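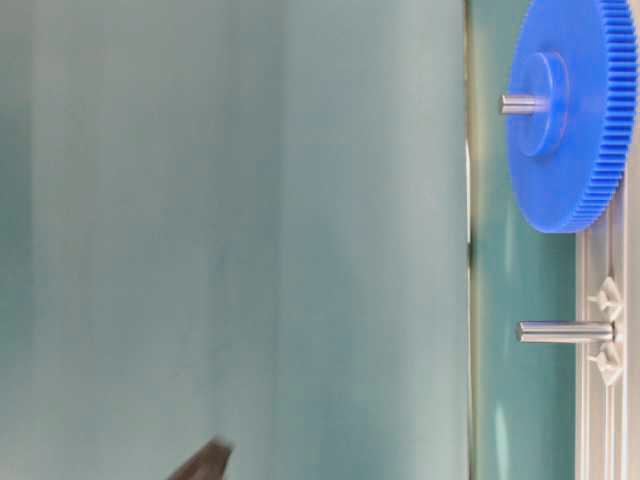 The Second Act of Venine

By the time Séverine Coste found the stage door, the overture had already been played through twice and the whole brass section was arguing about sandwiches. She loved it immediately. She stood in the wings of the Ekinci Theater with her coat still buttoned and her score under her arm, and thought, oh, I have missed every inch of this!

It had been 18 years. Back then she was the youngest in the company, third villager from the left, with one solo line in the harbor scene and a wig that smelled like soup. Venine ran for 376 performances, and she had sung that line at every single one, including the night the power failed and they finished by flashlight (the best night of all, if you asked anybody who was there). Then the show closed, the way shows do, and they all promised to write.

And now it was a Sunday in September and they were back for one evening, a benefit concert to fix the theater's roof, and people kept coming through the door! Older people, with glasses and canes and grown children. She knew them by their walks. You can't change the way you walk after two years of stomping around on a tilted dock.

"From the top of Act Two," called the conductor, and the room went quiet.

Séverine had been given more than her one line this time. She had the lighthouse song, all of it, five verses and the big climb at the end, because the original Widow Flultar had moved to the coast and lost her top notes, and had told everyone on the phone that the girl with the soup wig should have them.

She had practiced for weeks. In the shower, in the car, in the parking lot at work with the windows rolled up. She knew it backward. But when the cellos came in underneath her, real cellos, played by real people ten feet away, she forgot the first word completely.

The conductor stopped. Somebody coughed.

"Lantern," whispered a voice in the chorus, and then another voice, and then the whole row of them, grinning, mouthing it at her like parents at a school play. "Lantern!"

So she sang it. She sang it a little too fast and much too loud and she didn't care one bit. On the fourth verse the chorus was supposed to hum, but they had all waited such a long time, and they came in with the words instead, in harmony, a harmony that wasn't in the score and never had been. It was the one they used to sing on the bus.

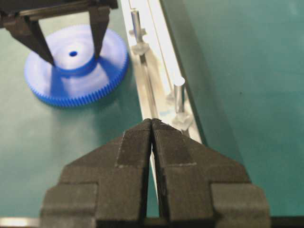
Memano told her afterward that she had rushed the third verse terribly, that the high note had made the hair stand up on his arms, and that she had better do both again exactly the same way tonight.

"I can't promise the third verse," she said.

"Then promise the note."

They were sitting on the edge of the stage with their feet hanging over the pit, sharing what was left of the sandwiches. The house had 1,273 seats and every one of them was sold. In a few hours they would all be full, and she would be standing under the lights in a borrowed green dress, and her knees were already jumping at the idea.

"Did you ever think we'd do this again?" she asked.

"Every year," Memano said. "Every year I kept the week free."

She laughed so hard she dropped her pickle into the pit, and from somewhere down in the dark a bassoon player yelled at her to watch it, and behind them the piano started up with the harbor scene. Third villager from the left! She scrambled to her feet, brushed off the crumbs, and ran to find her old spot on the dock.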